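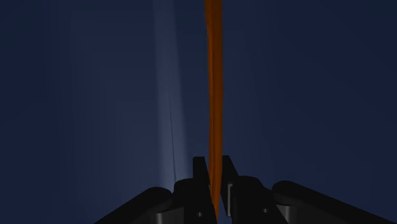 Wrist view, strap task, simulated.

plinth_09
Posting numbers from the Camavon strap benchmark. We trained one policy on 900 simulated demonstrations and tested it over 100 rollouts with new start poses. Baseline: 17 successes. With our contact-weighted loss, which counts the steps near finger closure more heavily, it gets 64. Same network, same data, same seed.

okta_ridge
One seed? I ran Flalska on a similar deformable task and the spread between seeds was wider than most of the gains people report. I wouldn't read much into a single pair of runs.

plinth_09
Fair point on seeds. Two more are training, due Wednesday. The gap is large enough that I'd be surprised if it closed.
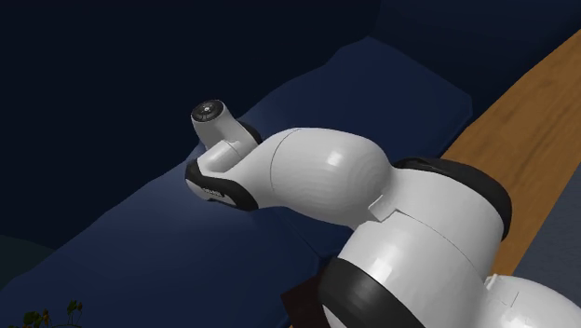 The other thing I changed was the camera input. The baseline takes the wrist view and an outside view at equal resolution. Ours keeps the wrist view at full size and halves the outside one, as the arm hides a good part of the workspace from there anyway.

tern_lagged
Then it isn't a test of the loss. You changed two things and credited one.

plinth_09
The 17 was rerun with the halved outside view and came out the same. I should have put that in the first post.

tern_lagged
All right, that helps. Please put both rows in the table.

okta_ridge
I still don't accept the success measure. "Strap between the fingers at the last step" will pass a grasp that slips on lifting. Goltemley requires a hold after the lift — scores drop a lot when you add that.

plinth_09
Agreed it is lenient. The logs have strap pose at every step, so I can rescore without rerunning.

cele_user
Which Cele build? Strap stiffness changed at 1017 and older results don't carry over.

plinth_09
1017 for everything, training and test.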